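4.2 How the licence transfer was received in the town

We turn now from the formal steps of the transfer to what the people of Zutholm made of them. Readers will remember from Section 3 that the Stadard company already held a casino licence for its older premises on the coast, and that the request before the regional board was to move that licence inland instead of issuing a new one. On paper this is a small distinction. In the interviews it was anything but small, and we were struck, again and again, by how warmly or how crossly people spoke about it depending on whether they thought of the casino as something arriving or something being taken away from somewhere else.

We held 72 interviews in all, most of them in kitchens and back offices and a fair number in the tea room beside the bus station, where the owner was kind enough to let us keep a corner table through the whole of September. Each talk was planned to last 30 minutes and very few of them did. People wanted to tell us about the old dance hall, about parking, about a nephew who had worked on a cruise ship, and we let them, as these side roads often led back to the matter at hand by a better path than our own questions would have taken.

The first thing to report is that jobs were mentioned early and then, quite often, quietly set aside. Stadard's application promised 600 posts once the gaming floor and the hotel were both open. Those we spoke to knew this number by heart, and several could say which page of the leaflet it was printed on. Yet when we asked what sort of work they had in mind, the answers grew thin. Dealers and bar staff came up at once. Fewer people thought of the cleaners, the cashiers, or the technicians who look after the slot machines and the computers behind them (Figure 5), though posts of this kind made up a good share of the list put before the board. 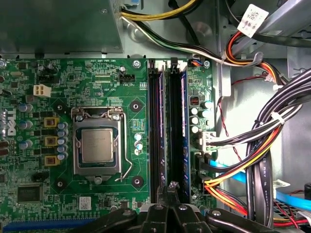 Figure 5. Inside a desktop computer: the processor in its socket on a green motherboard.

Older residents were, on the whole, more at ease with the plan than we had expected. Many of them remembered the Wadudance ballroom, which brought coaches in from three counties on a Saturday night, and they tended to place the casino in the same family of things – a bit loud, a bit late, but good for the chip shop. Younger parents were more careful in what they said. They asked about the walk home from the swimming pool, about lighting, and about whether the shuttle buses would use the school road. These are modest questions, and we think they deserved fuller answers than the public meeting gave them.

Worries about problem gambling ran through both groups, and here we would like to be fair to everybody concerned. The supporters of the move did not wave the matter away. Several told us plainly that they had seen a friend or a brother in difficulty, and they wanted the self-exclusion scheme to be run by somebody other than the operator. The opponents, for their part, were seldom against betting as such; a good many had a weekly flutter on the horses and said so cheerfully. Where the two sides parted was on trust, and above all on whether the yearly payment into the support fund would still be made once the first few years had gone by and the newspapers had lost interest.

It was Celina Pawłowska who first pointed out to us, while we were reading the transcripts together, how often the word "ours" turned up in them. Our high street, our licence, our Saturday nights. In the coastal interviews gathered by Kwiatkowski for the earlier study the licence was hardly ever spoken of in this way until its removal was proposed, at which point it became a possession almost overnight. Something similar seems to have taken hold in Zutholm, only from the other direction, and we found people speaking of the licence as theirs well before the board had voted. We take up this sense of ownership in the next section, where it is set beside the voting record of the district councillors and the letters sent to the board during the period of public comment.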